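Ticket 3886 — Sortiertisch, Zelle Barano
Status: offen, zurückgestellt
Gemeldet von: Schichtbetreuung Sortierung
Betrifft: Greifer links/rechts, Ablage in den Klarsichtbehälter, Arbeitszeit am Platz

**Meldung**

Seit der Umstellung im Januar soll der Tisch die Kleinteile allein in den Behälter legen. Im Angebot von Prendora stand »unbeaufsichtigter Betrieb«. Bei uns steht weiterhin jemand daneben, nur heißt die Tätigkeit jetzt Betreuung und taucht in der Schichtplanung nicht mehr als Sortierarbeit auf. Ich bitte darum, beides zu klären: den Fehler und die Planung.

Fehlerbild: Der rechte Arm bleibt über dem Behälter stehen und wartet auf Freigabe. Der linke fährt danach nicht an. In der Oberfläche von Esero steht die Zelle dabei auf Grün.

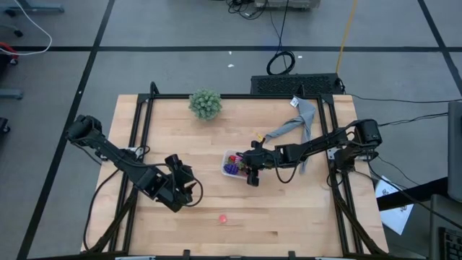
*Sortiertisch mit beiden Armen, rechter Greifer über dem Behälter, rosa Ball noch auf der Tischplatte.*

**Rückfrage Support Esero**

Bitte Protokoll ab Schichtbeginn anhängen. Wurde die Zelle nach dem letzten Update neu gestartet? Liegen Gegenstände im Fahrweg?

**Antwort**

Protokoll hängt an. Neustart ja, zweimal. Beim ersten Mal lief die Zelle danach 15 Minuten, beim zweiten Mal kam der Stillstand gleich wieder.

Zum Fahrweg: Am rechten Unterarm hängt ein graues Tuch. Falls das Tuch dort nicht hingehört, bitte schriftlich, dann kommt es in die Einweisung. In der jetzigen Fassung steht dazu nichts.

**Prüfschritte**

- Freigabe von Hand gesetzt: rechter Arm fährt weg, linker startet. Reproduzierbar.
- Wartezeit im Ablauf auf 10 Sekunden verkürzt: keine Änderung.
- Nur linker Arm aktiv: läuft durch, ist aber langsamer als die Ablage von Hand.
- Beide Arme aktiv, Ball als letztes Teil: wird gegriffen, Übergabe an die Freigabe hakt trotzdem.

Am Greifen selbst liegt es nach meiner Einschätzung nicht. 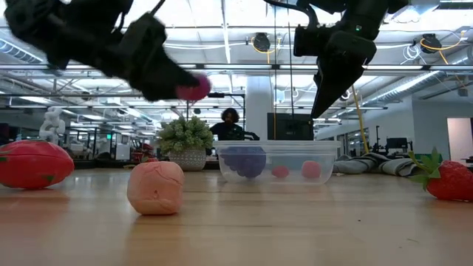

Die Bälle sind klein und glatt, da hätte ich die Probleme eher erwartet als bei den Trauben oder beim Pfirsich. Im Protokoll finde ich zu den Bällen aber keinen einzigen Greiffehler, dafür 179 Einträge »Freigabe ausstehend«. Jeder davon heißt, dass ein Mensch hingehen und bestätigen musste. In der Auswertung von Prendora zählen diese Vorgänge als automatisch erledigt — das halte ich für falsch.

**Stellungnahme Prendora (weitergeleitet)**

Manuelle Bestätigungen gehören zur Einlernphase und gehen erfahrungsgemäß zurück. Ein Defekt liegt nicht vor. Vorschlag: Ticket schließen und nach der Einlernphase neu bewerten.

**Antwort**

Schließen bitte nicht. Wie lange die Einlernphase dauert, steht weder im Angebot noch in den Unterlagen von Kandpal, die die Schulung gemacht haben. Wer bestätigt, kann den Platz nicht verlassen und wird trotzdem für den Packtisch mit eingeplant. Die Kollegen laufen hin und her, und wenn der Arm steht, fragt die Planung, warum am Packtisch keiner war.

Ich habe nichts gegen die Anlage. Das Bücken und Nachgreifen fällt weg, und das merkt man am Ende der Schicht. Eine eingesparte Stelle sehe ich bisher nicht.

**Offen**

1. Esero: Warum zeigt die Oberfläche Grün, während auf Freigabe gewartet wird?
2. Prendora: Bestätigungen getrennt ausweisen, auch rückwirkend.
3. Planung: Betreuung als eigene Tätigkeit führen, bis Punkt 1 behoben ist.
4. Kandpal: Einweisung ergänzen (Tuch, Neustart, wer bestätigen darf).

Nachtrag 14:20 — Punkt 3 vorläufig abgelehnt, Begründung soll folgen. Punkt 1 liegt bei der Entwicklung.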